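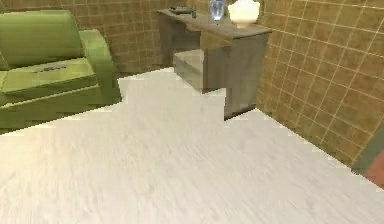
Household Noise and Sleep in Shared Student Housing
Aldana Zúñiga, Aqeel Rizvi, Aarne Ahonen
Project supervisor: Vilja Aaltonen

Background
Students at the Dromstead residences often complain about noise at night. We wanted to know which sounds wake people up most often and whether the type of room makes a difference. The project ran through December.

Method
We sent a questionnaire to 600 residents in two buildings, Ukel and Clistell. We got 239 usable answers. Residents were asked to name the sounds that had woken them in the past month and to say where their bed stood. Aarne also measured sound levels in the hallways at 11 p.m. and 2 a.m.

Answers that named only outdoor traffic were kept in a separate table.

Pets are allowed in Clistell but not in Ukel, so we added a question on animals after the first draft. A pet bed on the open floor near a doorway, with nothing in it, is shown in the next picture.
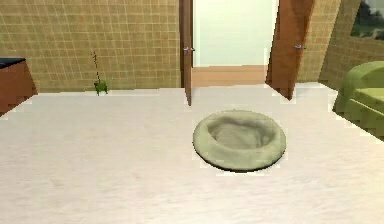

Results
Doors were the sound named most often in both buildings. Voices in the hallway came second, and plumbing third. The loudest hallway reading was 55 decibels, taken in Ukel at 11 p.m. Residents whose beds stood against the hallway wall reported waking more often than the others. Few people in Clistell named animals.

Limits
We relied on memory for the questionnaire, and we took no readings inside bedrooms. The hallway meter was moved once, after the first week.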